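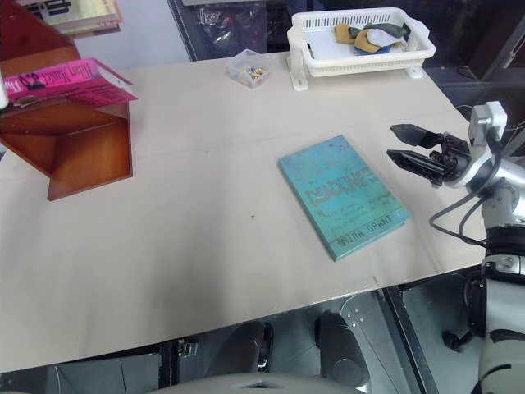

I've been meaning to write up the Teteda covering paper for a good while now, having gone through most of a roll of it, and I'm afraid I've got rather a lot to say for something so plain. I mend and clean old books at home (mostly other people's, these days) and for years I worked on whatever was going, which meant newspaper, old sheets and once a shower curtain. The Teteda is a smooth cream-beige paper and it's a lovely quiet colour to work on. Put something like that teal hardcover of Deadline by Mira Grant down on it and you can properly see the edges of the boards, where the colour goes a bit lighter at the wraparound. On newspaper I'd have missed that altogether. You can also see the one thing I'd mark it down for, a fold line across the middle and some faint creasing, and no amount of smoothing with my forearm has ever got rid of it completely.

It comes in two widths, 600 mm and 900 mm, and I'd say go straight to the 900 unless your table is tiny. I bought the narrow one first and had to overlap strips, and every overlap is a little ledge for a page corner to catch on. The roll is 100 metres, so it's heavy to get down off a shelf, but I changed my sheet every week or so and it still went on forever.

Glue is where it really won me over. A blob of PVA sits on top long enough for you to notice it and wipe it up, and crumbs of old board show up straight away, so you can gather them before they end up inside somebody's novel. I used to buy the Findau paper, which was cheaper but had a fuzzy side that shed onto everything - I was forever picking fluff off spines with tweezers.

It does tear a bit raggedly if you try to do it by hand, so keep a long ruler nearby. And please don't use it as a wrapping paper, it's too stiff to go around corners nicely. For the really tatty ones, like the bright pink Mantel with its frayed edge and a torn flap of brown cardboard coming away at the side, I put a second piece down and throw it out afterwards with all the bits in it.
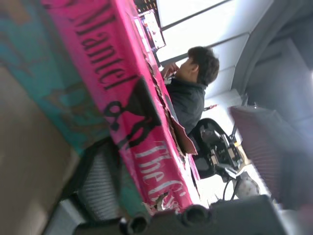 One reader wrote to me that she tapes hers under the front edge of the table with painter's tape and leaves the back loose, so it can shift a little when she leans on it and doesn't rip. I've tried it since and she's quite right, it sits much better, though I do use a heavier tape than she does.

I'd buy it again, and in fact I've a new 900 roll on order from Carrillo, who usually have it in both widths. If they ever sell it in flat sheets I'll be first in the queue.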